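27 Jan 2026

Storage test for the Nesham sourdough starter, dried flakes. Split the batch into 74 g portions, seven in all. Petro wants 500 g held back for the April bake, so only the remainder goes into tubs.

Kept the Misis flour for feeding. The Didenko rye made it sour too fast last time - smelled like nail polish by the second morning. Vasylyna thinks the kitchen was too warm. Could be both.

Dried on parchment, door of the oven open, light on. Flakes snap cleanly now. Ground half, left half coarse, labels on both.

Still need to weigh the empty tubs before filling. Viola wrote 154 g on the old sheet but didn't say with or without lid.

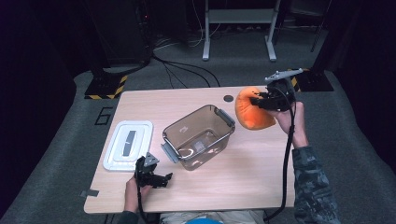

Tub and white lid, lid off.

Ask Oleksandra for more parchment. Rehydrate one coarse portion first, then a ground one.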